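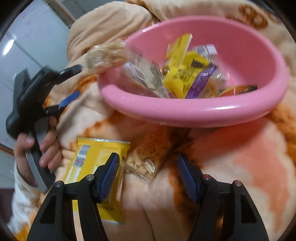 Shoppers at the Mondbridge market hall said the old labels could not be read without a magnifying glass, and that the date was often printed across the seam where the bag is crimped. The complaint appears in the summary of responses to the Waruvton district's labeling review, which drew 800 written replies and closed in February.

The review covers dry snacks sold in small packs: shelled nuts, seeds, dried fruit and cereal bars. Under the revised rules, any pack filled within the district must carry the packing date, the best-by date and the allergen statement on a single panel. The minimum letter height goes up, and the allergen statement may no longer be printed on a fold or under a seal.

Clear film bags are treated separately. Many small packers in Waruvton fill unprinted film and apply a paper label afterward, or supply the details on a card at the point of sale. The card will no longer be accepted on its own. A label must be fixed to each bag before it leaves the packing room, and it must stay legible after handling in normal storage conditions.

There are 34 registered packers in the district. Most work from shared units at Hovland, where the largest line fills 3000 bags per shift. Operators there told the review that the change in letter height would mean new print heads on the older labelers, which were set up for a narrower strip. The final text allows a second label on the reverse of the bag for nutrition figures, provided the dates and allergens remain together on the front.

Peanuts account for the longest section of the document. Packs of other nuts filled on a line that also handles peanuts must say so in the allergen statement, using the word "peanuts" – a general reference to nuts is not sufficient. Lines must be cleaned between products and the cleaning entered in a log, to be kept for one year. Inspectors may ask for the log at any visit.

Cereal bars wrapped outside the district are not affected, though retailers who break open multipacks and sell the bars singly must check that each wrapper carries the full allergen statement. Where it does not, the bars may be sold only in the original outer carton.

Packers with existing label stock may use up to 2000 labels per product after the start date. Quantities above that must be overprinted or withdrawn. Jurnel, the trade bulletin for the packing units, will carry the approved label layouts in its next issue, along with the form for registering remaining stock. Completed forms are due at the Hovland office by 4 p.m. on the last working day before the rules take effect.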